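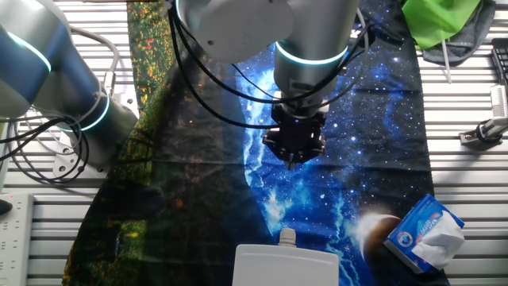
You can't learn to swim at our age, my knees won't even go down the ladder, was the first comment I got when I gave this talk in the spring, and I hadn't even finished saying hello. So I start with it now. Read it out loud, wait for the laugh, then tell them she's in the Lolby beginner lane these days and uses the ramp.

Posted in August by the Lolby Pool adult lessons desk
Filed under: Talks & Handouts, Grown-Up Beginners

OPENING

Ask for hands. Who can swim? Who can sort of swim? Who tells people they can swim and then stands in the shallow end holding a drink? (My hand goes up for that last one. I did it at every pool party for most of my adult life.)

Tell the Ouali Lake story, short version. Family picnic, everybody jumps off the dock, I say I've just eaten. I said I'd just eaten for the whole weekend. My sister's kids still bring it up!

FIRST LESSON

I signed up 4 times before I showed up. Say that slowly. The first time I blamed the Seneo bus, which doesn't even run late. The others I don't remember, I just didn't go.

Then the locker room. Go into detail, people love this bit. I put my cap on backwards, if a cap can be backwards, and I wore my goggles all the way from the lockers to the pool and walked into the towel cart. The teacher asked me to put my face in the water and I said "all of it?"

Pause here. Drink some water. (It gets a laugh if you look nervous at the glass.)

THE BREATHING PART

This is the longest section, don't rush it. What I thought was that swimming is arms. My arms were going like crazy and I was getting nowhere, and I came up gasping every time. What was really going on is that I was holding my breath the whole way and then trying to breathe out and in during the tiny second my mouth was in the air. There's no time for both. You blow out while your face is under, a slow stream of bubbles, and then the breath in is quick and easy.

Get them to try it sitting down. Hum, turn your head to the side, breathe in, turn back, hum. Do 3 rounds. A whole room humming is a lovely noise and it wakes up the back row.

Mention that you can practice in the kitchen sink or a big mixing bowl. I used the salad bowl. We have a different salad bowl now.

FLOATING

Keep it brief. Ears in the water, look at the ceiling, belly up. Most people fold in the middle like a lawn chair, I sure did. Some people's legs sink whatever they do and that's fine, a little kick fixes it. Stay where you can stand, with a teacher or a lifeguard right there. Say that part twice.

MY FIRST LENGTH

The Lolby pool is 80 feet long and I'd been looking at the far wall for months. Half the time I'd get to the rope and grab it. The morning I made it, the lane next to me was full of kids doing relays and there was so much splashing that I couldn't see where I was, so I just kept blowing bubbles and then my hand hit tile. I yelled. The kids cheered, though I think their own team had won something.

Don't oversell it. It was ugly, my left leg does its own thing to this day.

QUESTIONS THAT ALWAYS COME UP

Contact lenses: I wear mine under goggles, but ask your eye doctor.
Hair: wet it in the shower first, then cap.
Being stared at: the early crowd is half asleep. Go at 7 a.m.
Price: see the sheet by the door, and Nemau residents get the lower rate.
Fear of the deep end: I still have some. I stay close to the wall and I tell the lifeguard when I get in.

Leave the sign-up clipboard on the front table with two pens, the last one walked off.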